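About Us

Hello, and thanks for dropping by! I'm Aldana Cisternas and I run the Rustdale Evening School of Languages, up the stairs above the old seed shop on Dirnwood Lane. We teach Spanish, Irish and German to grown-ups, mostly people who swore they were hopeless at languages when they were fifteen (I've met very few who really were).

I started with one Spanish class and a borrowed whiteboard. I'd moved here from Argentina, I missed talking with my hands, and a neighbour wanted to order lunch in Seville without pointing at the menu. She brought her sister, the sister brought half her choir, and before long I was looking for a room with more chairs. These days we have 70 students across 11 classes, and six teachers if you include me.

Irish came next, when Mrs Ó Riain moved to town and couldn't believe there was nowhere to speak it. Her beginners' group sings a lot. You'll hear them through the wall if you're in my intermediate class, and I'm sorry to say we've started joining in — badly. German followed, thanks to our swap with a night school in Keltitz. They write to us in wobbly English, we write back in wobbly German, and every May a few of us go over for a long weekend of cake and past tenses.

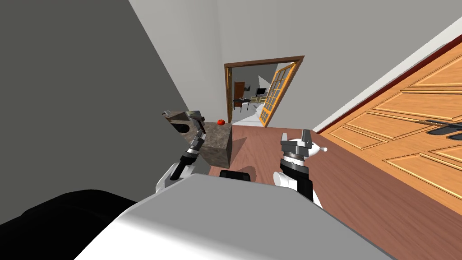 Do I need to know any of the language before I start?
Our beginners' classes start from hello and how are you, so you can come along with nothing at all. If you did a bit at school, tell me what you remember over a cup of tea and I'll suggest a group.

Classes run in the evenings and last an hour and a half, with a break in the middle because my brain needs one even if yours doesn't. There's no exam unless you ask for one. Homework is short and I do read it, all of it, including the excuses. The textbooks live on the shelf by the door and you're welcome to take one home for the term.

The first class is free, and after that a month costs £25, whichever language you pick. Ring the bell marked School, the other one is the dentist.

Page last updated 2021-05-13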